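Home | Bench tips | Power tools | Old computers | Automation | Index

Freeing a processor from an old desktop board: what the arm trials taught us about doing it by hand

Skonmont Workshop Notes, 12 Aug 2019

Most of the tips on these pages come from people working with their fingers. The ones below come from a study of how a robot arm should approach the processor socket of a second-hand tower computer, with the board still screwed into its case. The method was worked out at the Skonmont bench between April and the end of the summer term. Much of it carries over to hand work.

The question

A socket lever has to be pressed down slightly, moved sideways until it clears its catch, and then raised. A person does this in one movement and cannot say afterwards how much of each part was used. An arm has to be told. We wanted to know which of the three parts causes most failures, and whether the order of approach matters.

Method

Each attempt began with the tower on its side, the cover off and the mains lead removed. The arm was brought in over the open side of the case to a fixed starting height and then lowered towards the lever. Two approaches were compared. In the first, called straight, the fingers came down directly over the end of the lever. In the second, called offset, they came down beside it on the open side of the board and moved in once at the right depth.

We logged 337 attempts. An attempt counted as a success if the lever was fully raised, no other part of the board had been touched and the arm had not stopped itself on excess force. Anything else counted as a failure, including attempts where the lever came up but a memory latch was brushed on the way. The towers came in a mixed lot from Brinkmann and had all been written off.

Result

The offset approach did better on every tower. The straight approach failed mostly at the sideways step. The fingers sat on top of the lever, held it down well enough, and then had nothing to push against when the time came to move it out from the catch. Pressing harder made this worse.

In the offset approach the failures moved to the first step. If the fingers arrived too low they met the board, and the arm stopped. If they arrived too high they slid over the wire. Setting the height from the top of the heat spreader instead of from the edge of the case removed most of these. Case edges bend. On one tower from the Maketti batch the edge was 2 mm out from one end to the other, enough to spoil every attempt until we changed the reference.

Lighting had a larger effect than expected. A bright lamp straight overhead washed out the top of the processor and the wire beside it, and the position estimate wandered. Moving the lamp low and to one side cured it. Cables had a smaller effect as long as they were held clear of the approach path.

Tips for working by hand

Switch off, unplug, and hold the power button in for a few seconds. Touch bare metal on the case before you touch the board, and again whenever you come back from another job.

Lay the tower flat with the board facing up. Do not work on it standing. A lever pushed sideways on an upright case tends to take the case with it.

Tie back the power cables before you start. A strip of cloth or a twist of garden wire will do. Tie them to the case and keep the knot away from the board.

Put the lamp low and to one side. If you can see the shadow of the lever on the board, the lamp is in the right place.

Take off the cooler first. If it will not lift, do not pull. Run the computer for ten minutes to warm the paste, shut down, unplug, and twist the cooler a little each way before lifting.

Come at the lever from the side. Place a fingertip or a plastic tool beside the wire, press down, ease it out from the catch and then let it rise. Keep a finger on it the whole way, as some are strongly sprung.

Rest the heel of your hand on the case, never on the memory slots. The latches at the ends of the slots snap off easily on older boards.

Lift the processor straight up by its edges. Set it down pins uppermost if it has pins, on something that does not build up static. A kitchen sponge is not suitable. If the pins are in the socket, cover the socket before doing anything else.

Clean the old paste with a lint-free cloth and a little isopropyl alcohol. Wipe from the outside towards the middle so that it does not spread on to the board.

Limits

All the levers in the study were of the plain wire type. We have no results for sockets that use a screwed frame. The force limit was set low, and a higher one might have rescued a few of the straight attempts at the cost of bent wires. We did not test refitting, where the lever has to be pushed down against the load of the frame. That needs a good deal more force and a different grip.

The control files were written on the Rovberg bench computer and will be put in the Automation section once the notes in them have been tidied.

Reader comments

towerblock80: The low lamp works. I had been using a head torch for years and could never see the catch.

Fenside: Would the offset approach suit memory latches as well? I lose one on every third board.

Skonmont Workshop Notes: We have only tried a handful. It seemed to help at the end nearer the middle of the case and made no difference at the other.

oldsolder: Cotton buds are fine for the paste if you throw each one away after a single wipe.

Contact the workshop | Copyright Skonmont Workshop Notes | Back to top
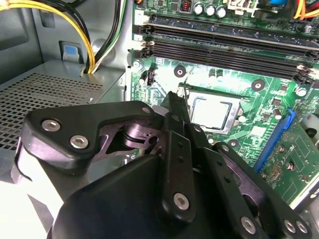
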